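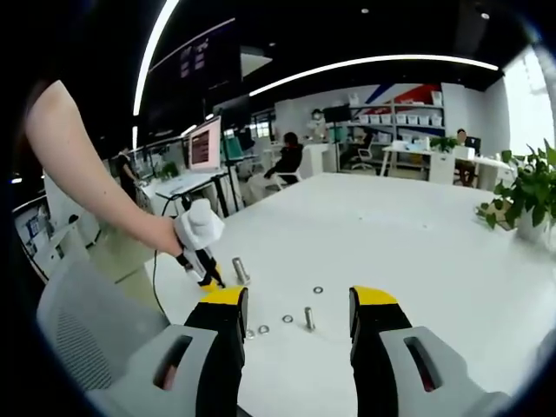 資料置き場 > 工房の備品 > Skorkness 小物金具台帳 > README

Skorkness 小物金具台帳 README

1月更新 文:Piroska Rácz
読了時間 12分

Skorkness 小物金具台帳は、共同工房 Skorkness で出た余りのボルト、座金、ナットの寸法と置き場所を記録した表です。家具を解体したときに残ったもの、組み立てキットに余分に入っていたもの、引き出しの底に溜まっていたものを対象にしています。測る前の仕分けは白い天板の上で行い、ボルトは頭を下にして立て、丸い平座金は寝かせておきます。写真の並びもそうで、立っているのがボルト、平らなのが座金です。机の上では種類ごとに列を作る必要はありません。列を作るのは測り終えてトレイに移すときです。

中身

台帳は次のファイルに分かれています。文字コードはどれも UTF-8、区切りはカンマ、改行は LF です。

kanagu.csv 台帳の本体。109行、12列。1行が1種類で、1個ではありません。
hako.csv 引き出しの番号と、そこに入っている種類の対応表。
rireki.csv 追加、移動、廃棄の記録。古い順。

この3ファイルのほかに、測り方のメモ(hakarikata.txt)が同じ場所にあります。メモの内容はこの README の「測り方」とほぼ同じですが、ノギスの扱いについてはメモの方が詳しく書いてあります。食い違っていたら README の方を正としてください。

kanagu.csv の列

id
金具の種類ごとの番号。先頭の文字が B ならボルト、W なら座金、N ならナット。廃棄した種類の番号は使い回しません。そのため途中に欠番があります。

shurui
種類の名前。「六角ボルト」「六角穴付きボルト」「平座金」「ばね座金」「六角ナット」「袋ナット」など。迷ったときは「その他」とし、biko に形を書きます。

yobi
ねじの呼び。M6 なら M6 とだけ書きます。座金の場合は、合うボルトの呼びを書きます。インチねじは分数をそのまま入れてあります。

nagasa_mm
首下の長さ。座金とナットは空欄。皿頭のものだけは頭を含めた全長で、そのことを biko に書いてあります。

gaikei_mm
座金の外径。ボルトとナットは空欄。

naikei_mm
座金の内径。ボルトとナットは空欄。

atsusa_mm
座金の厚さ。ばね座金は押しつぶさずに測った値です。

zaishitsu
材質。刻印や購入時の袋でわかる場合だけ書き、見た目からの推測は入れません。半分以上の行が「不明」です。磁石につくかどうかは別の列にあります。

jishaku
磁石につけば 1、つかなければ 0、まだ試していなければ空欄。ステンレスでもつくものがあるので、材質の代わりには使えません。

motoの
列名の末尾がひらがなになっています。最初に作ったときの打ち間違いで、印刷用の表がこの名前を参照しているため直していません。どこから出た金具かを書く列です。「Skondia」「Traten」「引き出し」「不明」のどれかが入ります。

hako
引き出しの番号。hako.csv と対応します。

biko
備考。錆、変形、ねじ山のつぶれ、塗装の有無など。長くなっても改行は入れないでください。

出どころについて

Skondia は工房の作業机、Traten は壁際の棚です。どちらも組み替えのたびに金具が余り、余った分は蓋のない缶に入れたままになっていました。Skondia から出たボルトは同じ呼びで長さが二通りあり、天板用と脚用に分かれます。長い方を天板に使うと先が突き抜けるので、hako を分けてあります。Traten の座金は外径の大きいものが多く、棚板の穴が広がったところに使えます。

Yordanov という名前が biko に出てくる行があります。これは買い足しに使っている金物店で、袋に書かれた品番をそのまま写してあります。品番がない行は、袋を捨てたあとで登録したものです。同じ寸法でも Yordanov で買ったものと解体で出たものは別の種類として登録しています。以前は一緒にしていましたが、ねじ山の傷んだものが混ざって使いにくかったため分けました。

仕分けの手順

1. 机の上を空けて拭く。布は乾いたものを使う。
2. 一度に広げるのは片手に載る量まで。缶をひっくり返さない。
3. ボルトは頭を下にして立てる。立たないもの(丸頭、皿頭)は机の奥に寝かせる。
4. 座金は重なりをはがして一枚ずつにする。油で貼りついているものは爪でずらす。
5. ナットは手前に寄せる。ボルトにはまったままのものは外してから寄せる。
6. 測って、台帳に同じものがあるか調べる。
7. あれば hako の番号の引き出しへ。なければ新しい行を作る。

立てておくと首下の長さの違いが横から見てわかります。長さの近いものを隣どうしに立てると、測る回数が減ります。ただし座金は見た目では区別がつかないことが多いので、一枚ずつ測ってください。特に M6 用と M5 用の混在は何度も起きています。

落とした金具は、見つけたらその日の作業分に戻さず、未整理の缶に入れます。どの種類だったか覚えていても同じです。

測り方

長さと径はノギスで測り、小数第一位まで記入します。座金の厚さだけは小数第二位までです。同じ種類が何枚もあるときは、そのうちから任意に選んだ一枚を測り、残りは重ねて目で比べます。厚さがそろわないときは全部測り、いちばん多い値を書いて biko に「ばらつきあり」と入れてください。

ねじの呼びはピッチゲージと、手持ちの新しいナットで確かめます。ナットが二回転以上、指の力で回ればその呼びと見なします。途中で止まるものは無理に回さず、biko に「山つぶれ」と書いて別の引き出しに入れます。

ボルトの首下は、頭の座面から先端までです。先端が斜めに切れているものは長い側を取ります。

座金の表裏は台帳では区別していません。プレスで抜いた座金は片面の角が丸く、もう片面が立っていますが、置くときも測るときもどちらが上でも構いません。

個数を書かない理由

台帳には在庫数の列がありません。最初の版にはありましたが、使った人が毎回減らすことはなく、数字はすぐに合わなくなりました。今は hako.csv の zan という列に「多い」「少ない」「なし」だけを書いています。引き出しを開けて底が見えていたら「少ない」にします。「なし」になっても行は消しません。買い足すときに寸法が必要になります。

引き出し

引き出しは40あり、左上から右へ番号を振ってあります。上の段がナットと座金、中の段がボルト、いちばん下の段は「山つぶれ」と「その他」です。前面のラベルは hako.csv から印刷します。手書きのラベルが残っている引き出しもありますが、番号は同じです。

一つの引き出しに二種類以上入れるときは仕切りを使います。仕切りの左右は hako の末尾に L、R を付けて表します。例えば 17L は17番の左側です。仕切りのない引き出しに L や R が付いていたら誤記なので、知らせてください。

長さ 60 mm を超えるボルトは引き出しに入らないため、棚の上の筒に立ててあります。hako の欄は「筒」です。

わかっている問題

W の行のうち、初期に登録したものは内径を物差しで測っています。biko に「旧」とあるのがそれです。値は 0.5 mm 単位で、測り直しは進行中です。

インチねじの行は並べ替えると正しい順になりません。分数を文字として扱うためです。必要なら手元で小数に直してください。本体のファイルは直さないでください。

袋ナットの寸法には決まった測り方をまだ用意しておらず、全高を biko に書いたり書かなかったりしています。

rireki.csv の古い部分には、移動先の引き出しが書かれていない行があります。現物から追えるものは補いましたが、残りは空欄のままです。

木ねじ、釘、ダボは対象外です。組み立てキットの六角レンチも台帳には載せず、机の下の袋にまとめてあります。

行を足すとき

新しい行は末尾に足し、rireki.csv にも一行書いてください。id は同じ文字の中でいちばん大きい番号の次です。寸法が一つでも測れていない場合は、空欄のまま登録して構いません。その代わり biko に「未測定」と入れます。

既存の値を直すときは、元の値を rireki.csv に残します。書き方は「W031 atsusa_mm 1.0→1.20」のようにしてください。矢印は全角です。

別の工房で使う場合、表の形はそのまま写して構いません。hako の番号と zan はこの工房のものなので、消してから使ってください。寸法の値には測定の誤差があり、強度が必要な場所の部品を選ぶ根拠にはなりません。作業机の脚や棚受けを締め直すときは、台帳で探した金具でも取り付け前にもう一度測ってください。

直してほしい箇所があれば、id と測った値を紙に書いて17番の引き出しの上の箱に入れてください。月末にまとめて反映しています。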